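Loud in the Cheap Seats

I grew up thinking pro wrestling lived inside the television. It came on after dinner, it had fireworks and guys the color of baseball gloves, and the idea that you could go stand near it never crossed my mind. Then my cousin's truck broke down outside Nodden one summer, and the only thing open besides the gas station was a roller rink with a hand-painted sign that said WRESTLING TONITE, KIDS HALF OFF. We paid, we sat down, and a man in purple tights landed on my nachos before the first match was over. I've been hooked ever since!

That was 13 years ago. I've since driven to just about any building within half a tank of gas that will hold a ring. High school gyms, a VFW hall, a livestock barn (bring a jacket, and maybe different shoes), the back lot of a tire store. The company I follow most is Ledesma Championship Wrestling, which runs the river towns from spring until it gets too cold to ask people to take their shirts off. They've been through more champions than I can keep straight and at least two belts, the first one having been left on the roof of a car.

What gets me every time is the noise. On TV the mat sounds like a drum somebody put a blanket over. In a gym it's a car door slamming right next to your head. There are boards under that canvas, and under the boards there's steel, and when a big guy goes up and comes down flat you feel it in the bleacher. Little kids jump, and then they look at their parents, and then they scream for him to do it again.

The other thing is the size of everybody. My favorite guy on the whole circuit wrestles under a mask with one bent antenna and is announced at 146 pounds, and I'd bet money he's holding a sandwich in each hand when they weigh him. He bounces. He gets thrown clear across the ring by people twice as wide, and he pops up waving at the wrong side of the crowd, and the place goes nuts. He'd never get a look from the big leagues and I hope he never does, because then I'd have to watch him from the upper deck.

I'd been hearing for years that the best crowd in the whole region was up at the old Wurkosik Ballroom, so I finally went.
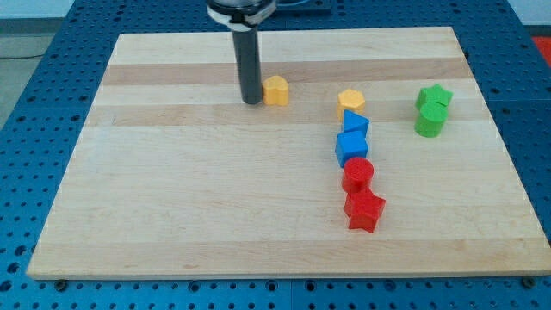 GURNSTEAD, March 2, 2022

The Wurkosik was built for polka. It has a sprung floor, a balcony that runs around three sides, and a coat check where the same pegs have been loose for decades, going by the number of coats on the floor. It seats 600 with the folding chairs out, and by the time I got through the door the folding chairs were gone and people were up on the radiators.

I ended up in the third row between a retired couple with seat cushions and a bunch of teenagers who had made signs. One of the signs was only the word NO in glitter. They held it up whenever the bad guy talked, and he talked a lot, so their arms must have been killing them by intermission.

About the bad guy. He came out in a bathrobe, complained about the parking, complained about the soup at the diner across the street (it's good soup, I had two bowls), and told the whole balcony to sit down. The balcony was already sitting down. They stood up just to spite him! I laughed so hard I had to take my glasses off. A good villain at this level works harder than anybody in the building, and he does it for gas money and whatever he can sell at the folding table afterward.

The main event was a tag match with four people in it who all seemed to hate each other, partners included. I won't try to give you the play by play. There was a chair, there was a second chair, the referee got knocked out by a boot that missed him by a foot, and my antenna guy came off the top rope onto a whole pile of them while the lady with the seat cushion hit me on the arm with her program. The bruise was pretty impressive. I showed it to people at work.

Afterward the ring crew starts pulling the thing apart before the crowd has even cleared out, and half the crew turns out to be the wrestlers. The guy in the bathrobe was carrying ring posts. A boy of maybe seven walked up and told him the soup was fine, and he stayed in character and told the kid he had no taste, and then signed his program.

The next Gurnstead show is in June. Doors open an hour early, the parking really is bad, and if you want the balcony, get in line before I do.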